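Neues vom Controller: Warum ich wieder in Ruvard festhänge 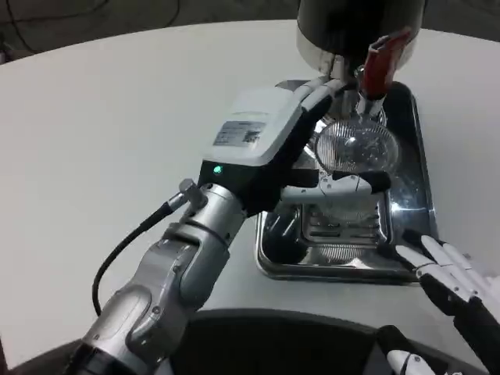
Patch 3 für Ruvard ist da (fast)

Ihr Lieben, eigentlich wollte ich diese Woche über etwas ganz anderes schreiben, aber dann hat Sitomum am Mittwochabend doch noch die Patchnotizen für Ruvard rausgehauen, und seitdem ist mein Wochenende verplant! Der Patch soll »in den kommenden Tagen« erscheinen, zuerst auf dem PC, danach auf den Konsolen. Eine Uhrzeit gibt es natürlich wieder nicht. Kennen wir ja.

Die Liste ist lang, ich hab sie beim Frühstück gelesen und mein Kaffee war danach kalt. Für mich das Wichtigste: Die Fährfahrt nach Skála stürzt nicht mehr ab, wenn man mit vollem Rucksack an Bord geht. Mich hat das 2 Spielstände gekostet, und wer mir auf dem Server zugehört hat, weiß, wie laut ich da geworden bin (Entschuldigung nochmal an alle mit Kopfhörern). Außerdem lassen sich Tränke endlich stapeln, und zwar bis 200 Stück pro Fach. Vorher musste ich jeden Abend sortieren, als würde ich im Lager arbeiten.

Nicht so glücklich bin ich mit der Änderung am Bogen. Der Schaden auf lange Distanz geht deutlich runter, dafür spannt er schneller. Ich spiele seit Juli praktisch nur mit Bogen und will das erst mal ausprobieren, bevor ich schimpfe. Fadime Yüksel aus unserer Gruppe hat die Testversion schon gespielt und meint, im Koop sei es halb so wild, allein gegen den Turmwächter aber eine echte Quälerei. Na toll, genau da stehe ich gerade.

Und der Turmwächter hat jetzt übrigens glatt 666 Lebenspunkte mehr. Da hatte jemand im Studio Spaß.

Wer mitspielen will

Am Freitagabend machen wir wieder eine gemeinsame Runde, und zwar auf dem Server »Stirden«, nicht auf dem alten, der ist abgeschaltet. Das Passwort ist dasselbe geblieben. Falls der Patch bis dahin schon draußen ist, ladet ihn bitte vorher runter, mit unterschiedlichen Versionen kommt man nicht zusammen rein. Neue sind herzlich willkommen, auch mit Stufe eins, wir ziehen euch schon durch die ersten Höhlen! Bringt nur ein paar Fackeln mit, ich vergesse meine immer.

Ach ja, und wegen der Mods: Die große Kartenmod läuft nach dem Update vermutlich erst mal nicht. Also lieber vorher ausschalten und den Spielstand sichern. Schreibt mir gern, wenn bei euch etwas klemmt, ich antworte meistens abends.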